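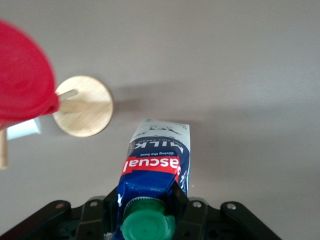 ## Tuesday, July 22, 2025 — equipment planning

Met with Elmarie Ntuli at nine to review the replacement schedule for the gripper fingers. The present black pair was holding the Pascual carton low down, by the green cap, and the packaging was creased at the grip. I have asked that softer finger pads be added to the request as a separate line, so that they may be approved on their own if the larger sum is deferred.

Two quotations are in hand. Vestico offers the complete finger set at 752 per unit, delivery in 15 working days. Brisora has yet to confirm a price for the mounting brackets and has been written to again. Omar Akl favors Vestico. I am inclined to agree, although the April order from the same firm arrived with the wrong fasteners and the return took some three weeks to settle.

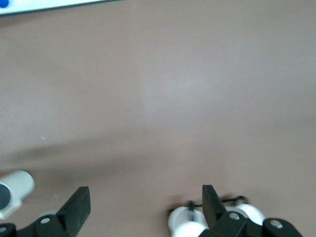
*Gripper over the brown tabletop, nothing held between the fingers.*

Anathi Mabaso raised the matter of work surfaces. Her preference is for one matte finish throughout, to be charged to furnishings and kept out of the robotics line. Kgomotso Sibiya will advise whether the rules permit this.

A second arm was discussed briefly. No provision exists for it this year, and I recorded it as a planning item only — Edem Boateng is to prepare an outline of service costs before it is considered further.

To do: sign the Vestico form; send Elmarie the revised sheet; ask Brisora for a written date.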